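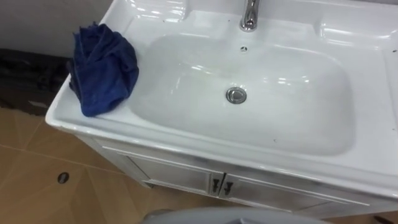 ## Bathroom sinks: routine care and slow drains

Tellthorpe Residences asks each household to follow the guidance below. It applies to all bathrooms in the building, including those refitted in December.

### Weekly cleaning

1. Rinse the bowl with warm water and wipe away hair with a paper towel.
2. Apply a small amount of dish soap to a soft sponge. Powdered cleansers and steel wool scratch the glaze and should not be used.
3. Wash the bowl, then the rim, then the area behind the faucet.
4. Rinse and dry with a cotton cloth. Chrome should be dried last, with a clean section of the cloth.

White deposits at the base of a faucet may be softened with a cloth dampened with equal parts white vinegar and water. Leave it in place for 4 minutes and rinse well. Vinegar must never be used together with bleach or any product containing it.

### Overflow openings

An odor that remains after the bowl has been cleaned often comes from the overflow channel. Mix 2 tablespoons of baking soda into a quart of warm water and pour it slowly into the opening through a small funnel. A narrow bottle brush will reach the first part of the channel. Flush with plain water afterward.

### Slow drains

Most pop-up stoppers lift out or unscrew by hand. Some are held by a rod under the sink - these should be left to maintenance staff. Once the stopper is out, remove hair with a plastic drain strip, wash the stopper in soapy water, and run the hot tap for 3 minutes.

Chemical drain openers are not permitted. They can damage older pipes and pose a hazard to anyone who later opens the trap.

### Leaks and repairs

Place a bucket under any leak and close the shutoff valves by turning them clockwise. Do not force a valve that will not move. Requests may be made to Arif Ong in Building Services at extension 461, or left in writing at the front desk after 5 p.m. Please include the unit number and state whether water is still running.

Replacement drain strips are available from the supply room on the ground floor. Questions about cleaning products should be directed to Anneliese Steinbach in the same office.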